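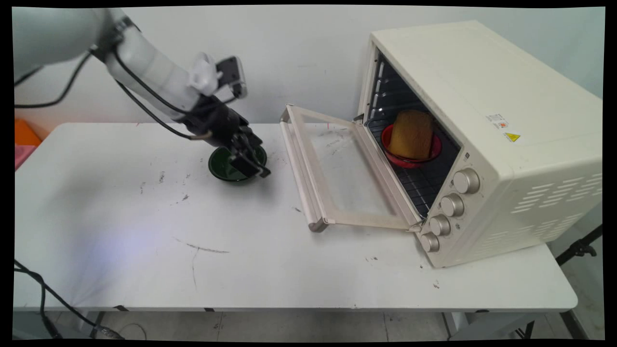
Attachment 1: Clostholm cell, arm over green bowl, oven door down.

Home | Tickets | Knowledge base | Cell rules | Log out

Ticket 3618
Subject: Door-open keep-out not applied on oven tasks
Opened by: Koen Geerts
Site: Clostholm, table cell
Status: Resolved, rule change pending at Irkholm
Opened: October 29, 2022

Problem as reported
The arm stops with a path fault when moving from the bowl to the oven cavity. The fault appears only with the oven door folded down. With the door shut, the same move plans and runs without complaint. Controller log shows code 110 each time, raised before the gripper reaches the door edge.

Expected behaviour
Cell rule 4 says any door, lid or drawer that opens into the work area must be in the collision model in both positions. The planner should route over the open door and its handle, or refuse the task at the start. It should not accept the task and stop halfway.

Checks made
1. Wrist camera calibration re-run. Residuals within limits, no change to the fault.
2. Cable on the upper arm checked for slack through the full move. No snag at any joint position used by the task. The thin cable at the wrist hangs low on the bowl side, so it was noted under rule 7 (loose cables) and passed to the day list.
3. Collision model opened in Tanner. Oven present as a closed box only. Door volume missing.
4. Force limit read back from the controller. Set to 800, matches the cell sheet.

Cause
The oven model was copied from the old Grikico library, where appliances are stored shut. The planner therefore treated the space over the open door as free. The stop came from the separate speed and separation check, which does hold the door outline. The two files disagreed and the stricter one won, as the rules require.

Fix
Door added to the Tanner model as a second state, with the handle as its own volume. Clearance over the glass panel raised. Task file now asks for door state before the first move. Repeated the bowl-to-cavity move at reduced speed, then at task speed. No 110 in either run. Log entry 997 has the traces.

Notes for operators
– Do not clear a 110 and carry on. Return the arm to its start position and check the door state in the task file first.
– Items in the cavity count as part of the load. The red bowl with the sponge block stays on the wire rack during planning tests.
– Treat the hot surface sticker on top of the oven as valid, whether or not the oven has been switched on. Rule 9 makes no exception for test props.
– Keep the bowl clear of the door's swing when resetting.

Outstanding
Rule 4 does not say which file is the master when two models differ. Wording sent to Irkholm for the December revision. Until it is agreed, change both files together and put the ticket number in each.

K. Geerts

Contact cell support | Copyright Clostholm | Back to top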